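Ariel Castillo has been making marmalade in Trincombe for 26 years, and she still gets up at five in the morning when the bitter oranges come in. "I can't sleep anyway," she says, laughing. "I lie there thinking about peel!"

Her first batch never set. She poured it over pancakes for a month and tried again – and again – until a neighbor told her to soak the pips overnight in a muslin bag. Last season she filled 319 jars, most of them for the winter market at Tovaler.

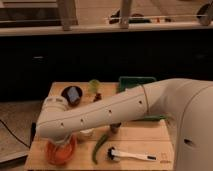 So what makes a good marmalade?

Patience with the peel, Castillo says. She simmers it until it squashes between finger and thumb, and only then does the sugar go in. "Sugar stops the peel softening. Put it in early and you'll be chewing until March."

She is wonderfully free with her recipes. Her favorite has lime and a little fresh ginger, and it's gorgeous – sharp first, then warm, then sharp again. She cuts every strip by hand, and thick.

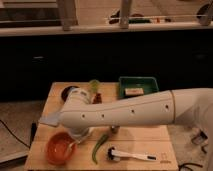 Jalali, though, would have it thinner, and told her so over the stall one morning: a proper shred ought to disappear into the toast, and anything wider is candy. Castillo loves this argument. "We've had it every winter," she says. "I gave him a jar of the thick. He brought it back empty and still said I was wrong."

Next she wants to try blood oranges, with less sugar and a longer soak. She has already written "too pink?" in her notebook and underlined it twice.
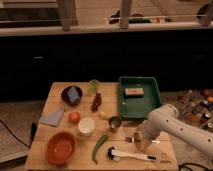
*Tabletop with green tray and small metal cup.*

"Come back in January," she says at the door. "Bring bread."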